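# Bread notebook, 2022-12-04

Back at the rye again after far too long away from it, and I'm writing this up at the bench with flour on the page so forgive the smudges, Elsa, I know you like to be able to read these.

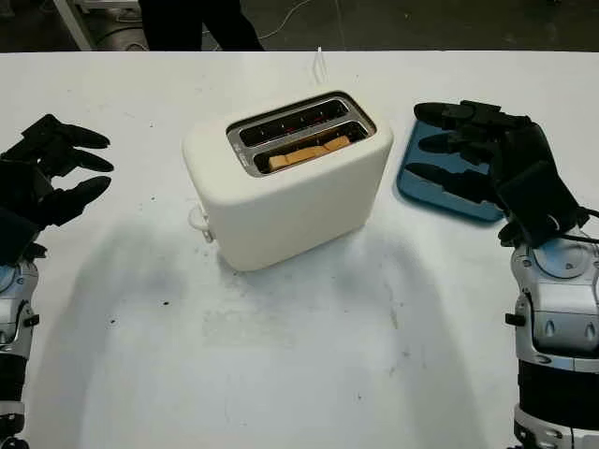 So, where we left off. The September loaves were lovely to eat on the first day and gummy by the third, and Leire and I had a long (friendly!) argument over whether that was the flour or the bake. She said flour. I said bake. I'm starting to think we were both a bit right, which will please her more than it pleases me.

The flour this time is the Lorkden medium rye, a fresh sack, and I did the whole batch with it so there'd be no mixing up of bins like last time. The white flour is still the Pakis, the same one we've used all year. I kept everything else as close as I could stand to, though I'll confess I used a spoonful more salt than the card says, the September loaves tasting a little flat to me toward the end.

## What went in

- Rye starter, fed the night before and again first thing
- Lorkden medium rye, 36 percent of the total flour
- Pakis bread flour for the rest
- 2,000 g flour all together, starter not counted
- Caraway in half the batch only, toasted in the dry pan
- Salt, see my confession

Water was a guess that came out well. I held some back at the start, the way Leire taught me, and worked it in by hand in little splashes until the dough stopped looking shaggy and began to look like wet clay. I do wish I'd weighed the splashes. I got talking and lost track, and there was a wet jug and no number. Next time the jug goes on the scale before I open my mouth.

## Rise and shape

The kitchen was chilly in the morning and the dough took its time. I had the bowl on the shelf over the radiator at first and then got nervous and moved it down beside the sink, and then got impatient and moved it back up again, so please don't read anything clever into the timings. It had domed nicely by the time I'd finished the dishes and a phone call with my sister. Little pinholes on top, a good sour apple smell, no gray liquid.

Shaping was the best part of the day. I've been flouring the bench far too much all this time! Wet hands and a wet scraper work so much better with this much rye in it, and the loaves went into the tins smooth and tight with hardly any fuss. Two went in the old Bermúdez tins and the rest in the plain ones. The Bermúdez tins still stick at the corners, so they want a proper greasing and maybe a strip of paper along the short ends.

## Bake

Oven hot to start, then down once the crust had set. I pulled the first tin when the probe said it was done, and left the others in for 18 minutes more with the door cracked for the last bit. This is the part I wanted to settle with Leire. The early loaf has a prettier color, a warm brown all over, and the late ones are darker than I'd put out for company, but knock on the bottoms and there's no comparison. The late ones sound like a drum. The early one sounds like a melon.

I let them all cool on the rack under a cloth and went away so that I wouldn't cut them. (I cut one. The end of the early one, still warm, with butter, and it was a bit sticky on the knife and I regret nothing.)

## Tasting so far

The caraway half smells wonderful but I think I overdid it. Half as much would do, and crushed a little so you don't get a whole seed in your back teeth. The plain half is very nearly the loaf I've had in my head since the spring. It slices thin without tearing, and the crumb is close and even except for a tunnel under the top crust in one of the Bermúdez ones, which I put down to my folding in a pocket of air at the shaping.

Toast it a touch longer than you'd toast a white loaf. There's a lot of water in it and the middle stays soft while the edges catch, so a low setting twice over suits it better than one high one.

## To do

- Elsa: could you keep one late loaf wrapped in the Barkix cloth and one in plain paper, and cut a slice from each every day? Write down the knife, sticky or clean.
- Ask Leire for her scald recipe, the one with the boiled rye, and get her to write the water down.
- Grease, paper, tins.
- Feed the starter before bed. It's in the blue jar now, the lid on the old one has split.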